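Parkham Table Mat, Dark Gray

A large mat for kitchen and craft tables. It covers most of a small tabletop and gives you one surface for sorting fruit, trimming vegetables or setting out bowls. Lies flat out of the tube after 2 hours. Wipe with a damp cloth and mild soap. Do not iron.

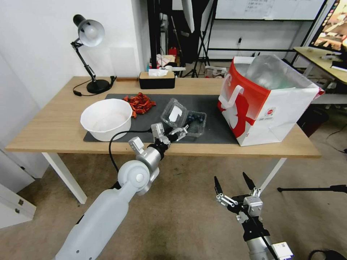

Parkham mat in dark gray with a white bowl and blueberries. Bowl, lamp and tissue box not included.

Sold singly or in packs of 5. Orders placed before noon Monday leave our Villunside warehouse the same day. Returns are accepted within 13 days if the mat is unmarked.

Item no. 232. For trade orders, ask for Poppy Clegg.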